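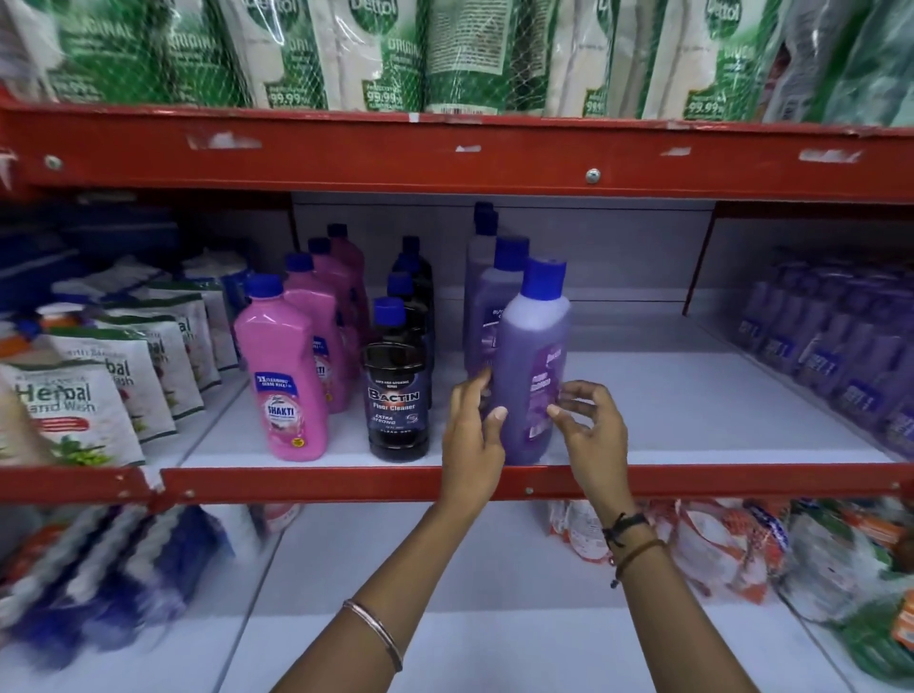

An exhibition of 823 animal photographs opens in March at the Flumstead Gallery in Morkgate, the largest show the gallery has put on since it moved into its present building.

The pictures come from the archive of the Hutapea studio, which made portraits of cats, dogs and farm animals for calendars, greeting cards and feed company advertising. Most were printed from the original negatives and have not been shown in public before. The studio closed 15 years ago, and its files sat in storage until the gallery bought them last spring.

The show fills five rooms and is arranged by year. One room holds contact sheets marked in grease pencil, along with order books and letters from printers. Another is given over to a single long job, a series on barn cats shot over six winters at a dairy farm north of town.

Bottles of cleaner on a red metal store shelf.
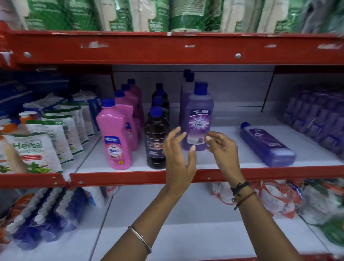

Household cleaners on a store shelf in Morkgate.

Fosus, a small publisher of photography books, will bring out a catalog in April. It will include about a third of the pictures, with notes on the cameras and lighting the studio used.

Admission is $6, and children get in free. The gallery is open from 10 a.m. to 5 p.m. and will stay open until 8 p.m. on the first evening of the show. Prints of selected pictures will be sold at the front desk. The exhibition runs through the end of August.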